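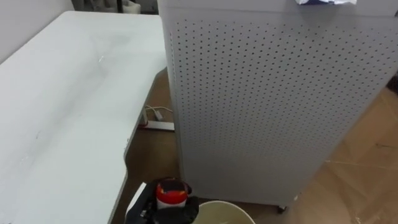 A Day at the Mill in Tokcombe
By Kazimiera Żak
22 December 2019

I grew up near Tultow, where the old water mill was already a ruin when I was a child, so I have always wanted to see one that still turns. The mill at Tokcombe opens its doors only a few times in the year. This winter I could finally go, together with my sister and her two boys.

We came by bus from Busbridge, which takes 20 minutes. From the stop you follow the river on a gravel path, and after the second footbridge you see the roof between the trees. The path was muddy in two places and I would not recommend to go with a stroller. Entrance was free that day, but there is a box for donations beside the door.
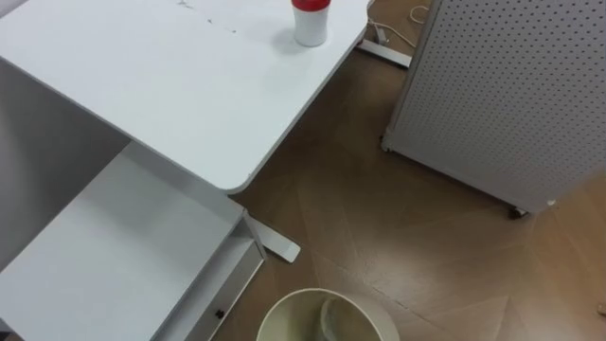
The wheel and the stones

The first mill on this place was made of logs and was washed away by a flood. The present building is the third one. It was put up by the Nowakowski family, who came to the valley as carpenters and learned milling from their neighbors. They ground corn and wheat for 30 farms, and in a good autumn the wagons stood in line as far as the church.

The wheel is 14 feet high. It is fed from above by a wooden channel, and the water comes from a spring on the hill, so it runs even in dry summers. Our guide opened the gate slowly. For a while there was only the noise of water, then the whole floor began to shake a little under our shoes. The younger boy held my hand very hard.

Upstairs are two pairs of stones. One pair is open, so that you can look at the grooves, which had to be cut again by hand every few weeks. I asked how long a pair can last and the guide told me that the open ones had worked for two generations. We were allowed to touch the flour when it came down the chute. It was warm, and this surprised me.

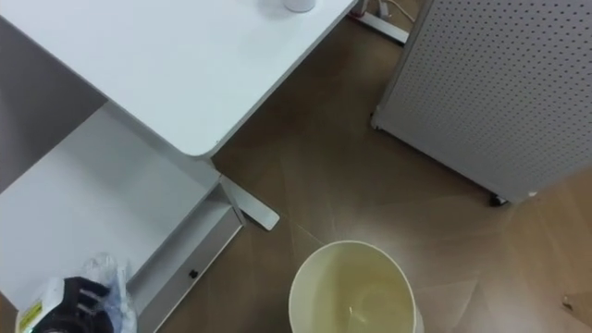 Up to the spring

After the tour we walked to the spring. There are 200 steps, with a handrail on one side only. The pool at the top is smaller than I had imagined, but it is very clear and of a green-blue color which I could not catch with my phone. Trout stay at the edge, where the plants are. Fishing is allowed farther down the stream, below the mill dam, and you need a permit that is sold in the store in Busbridge.

We ate our sandwiches on a bench by the pool. It was cold, but there was no wind. On the way back we stopped to read the board about the hotel which stood here before the railroad was closed. Only its cellar is left, and the stairs going down to it are locked.

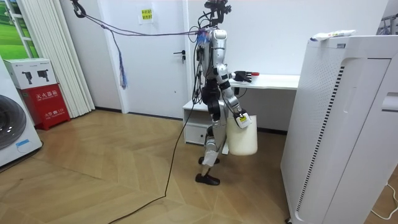

Robot with a white bucket, and the desk at the back of the room.

If you want to go

The next open day is in January. The mill is not heated, so take a thick sweater and good shoes. Flour is sold in small paper bags at the door and they take only cash. I bought two bags of the wheat and one of the corn, and later I was sorry that I had not taken more of the corn. The last bus to Busbridge leaves before it gets dark, and the stop has no light, so please check the timetable before you climb up to the spring.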